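What Is White, Anyway?

Last updated: November

Ask a grown-up what color milk is and they will say "white" and go back to their phone. Ask them what white IS and you get a longer silence. Some will say it's all the colors. Some will say it's no color at all. A few will remember something they have to do in the garage.

Let's start with light. Sunlight looks plain, but it is a mix of every color you can see in a rainbow. Light travels in waves, and each color has its own size of wave. Deep red has a wave 700 nanometers long. A nanometer is a millionth of a millimeter, so please don't go looking for one with your school ruler. Violet waves are shorter, and the rest of the rainbow fits in between.

When all those colors reach your eye together, in a good even mix, your brain looks at the pile and says: white.

Why a banana isn't white

Sunlight lands on a banana. The peel soaks up most of the blue and violet light and bounces back most of the rest, and what bounces back looks yellow. A tomato soaks up nearly everything except red. A lump of coal soaks up almost all of it and gives you back very little, which we call black.

A white thing is the generous one. It sends nearly all the light back, every color, in every direction. The "every direction" part matters. A mirror also sends nearly all the light back, but it does it neatly, so you see your own face. A piece of paper does it in a great big mess. Your face is in there somewhere, technically, but it has been scrambled beyond rescue.

The see-through secret

Lots of white things are made of stuff that isn't white.

Snow is ice. Ice is clear. So why isn't a snowbank clear? Because snow is made of a ridiculous number of tiny ice crystals with air in the gaps. Every time light passes from air into ice, or out again, a little of it bounces or bends. Do that a few thousand times and the light has been knocked around so much that it comes back out pointing everywhere. All the colors get knocked around the same amount, so they come back still mixed.

Salt works this way too. Look at one grain through a magnifying glass and it is a little clear box. Tip out a spoonful and you have a white heap. Clouds are drops of clear water. The foam on your bath is clear water wrapped around clear air, and it still makes a perfectly good white beard.

Milk is mostly water with tiny blobs of fat and protein floating in it, and the blobs do the scattering. Skim milk has had most of the fat taken out, and that is why it can look a bit blue and sad.

Then there are polar bears, who have been fooling everyone for ages. Their hairs have no white coloring in them. They are see-through, and the ones on the outside are hollow. Underneath, the bear's skin is black. If you would like to check this, pick a different hobby.

How people make things white

Most white paint has a powder in it called titanium dioxide. It bends light very strongly, so a thin layer can scatter a lot. The same powder goes into paper, sunscreen and plenty of plastic.

You would think that once you had a white paint, you could stop. Paint people did not stop. The Hviid paint shop in our town has 172 cards on its wall, and every one of them is a white. I asked Þórey Lund, who works behind the counter, which one was the whitest. She pointed to one called Birkex. Then she held it next to a sheet of printer paper and it turned the color of old teeth. (It hadn't changed, of course. The paper was just whiter, and my eyes are show-offs.)

The whitest customer in the shop that day was Takumi Minami, who is 76 and has painted boats most of his life. He was wearing quite a lot of Ivis, two coats by the look of it, and had come in to buy more.

White in the shade

Now for the strange part. Put a white mug on a table near a window. One side faces the light and the other doesn't. What color is the dark side?

You said white, didn't you? Look again. If you wanted to paint that mug, you'd need gray for the shady side, and maybe some blue if the window shows a clear sky. Less light is reaching that side, so less light comes back. Your brain knows it's one mug, so it quietly fixes the color and doesn't bother to tell you.

You can catch your brain doing this. Roll a sheet of paper into a thin tube and look through it at the shady side of the mug, so that you can't see anything else. Now move the tube over to the bright side. Try it with an egg, a pillow or a patient cat.

Background matters too. A gray sock looks pale on a black chair and grubby on a white sheet. White things show up best of all in front of something dark, as chalk found out long ago.

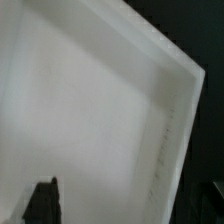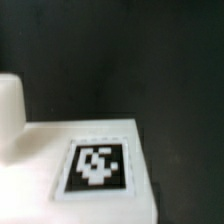
White shapes with dark behind them. In the first picture, look for the places where the white tray goes a little gray.

Words to know

Scatter: to send light off in lots of different directions.

Absorb: to soak up. Black T-shirts absorb a lot of light, as you will notice in summer.

Nanometer: a millionth of a millimeter. Very hard to pick up.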